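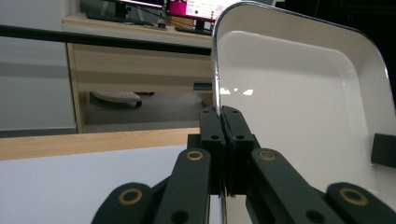 Rim Grip Is the Wrong Number to Sell

Opinion | Handling & Grippers
By Marloes Visser
24/06/2020

Print this article | E-mail this article

Flurivard sells its two-finger hand tool on closing force. The data sheet gives 60 newtons and little else of use to a buyer who handles trays.

A cream tray held upright by its metallic rim is a torque problem. The jaws meet the tray at one edge, and the weight hangs well away from them. Force keeps the rim from sliding out. Resistance to rotation depends on the width of the contact and on the pad surface, and the sheet lists neither.

Gerrit Van Wijk of Rellton argues that buyers can test this themselves. Some can. A shop ordering 4 units will not build a fixture first, and it should not have to.

The linkage is sound — I have no complaint about the mirrored arms or the ring bushings at the joints. My objection is to the paperwork. Kukari publishes a holding torque for each pad it sells, measured over 200 cycles. Flurivard should do the same before it asks anyone to sign a five-year service plan.

Until then, quote the tool for small parts and leave trays off the brochure.

Contact the editor | Back to top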